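Irnitz Household Spelling List
README, release 10

Summary

The Irnitz list records how everyday household words are spelt and pronounced in the villages of Irnitz, Mosten and Leka. It contains 1317 entries collected from 63 speakers. It is intended for teachers, translators and students of dialect.

Collection

Speakers were asked to name common items of food, tableware and furniture in their own words. Each answer was written down twice, once in the local spelling and once in the Eltlow standard. 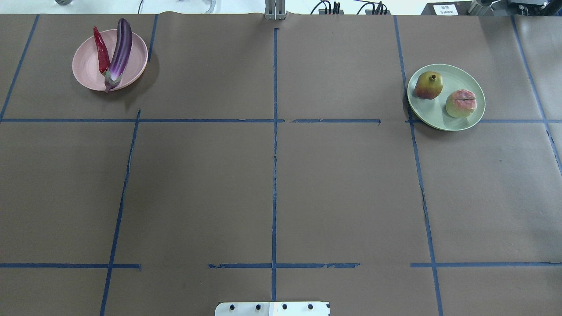
Brown paper marked with dark blue tape.

File contents

Entries are held in one tab-separated text file, encoded in UTF-8. The columns are: headword, local form, standard form, village, age band of speaker, and notes. Empty cells mean that no answer was given.

Vegetables and spices show the widest variation. The word for chilli has separate forms in Mosten and Leka, and both are kept as headwords. 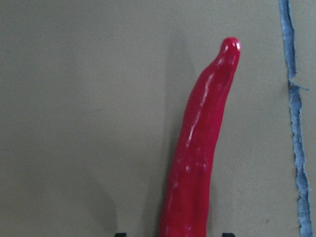 Borrowed words are marked B in the notes column. A further 36 entries are marked Q, as their origin has not been settled.

Known limits

Leka is under-represented in the youngest age band. Stress marks are missing from compound words.

Terms of use

The list may be copied and adapted for non-commercial purposes, provided that the release number is cited. Corrections are reviewed each May.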